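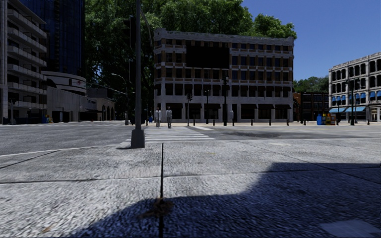

3.2 Sidewalk joints and walking comfort

We surveyed 2,115 slab joints in the Drandine district in October. Each was scored for height difference and gap width, following Cha and Demeo. Figure 3 shows a street corner with concrete slabs divided by thin dark seams. Older residents reported more trouble at raised joints than at wide ones – a pattern that held on all 5 routes. Joints near tree roots were scored separately.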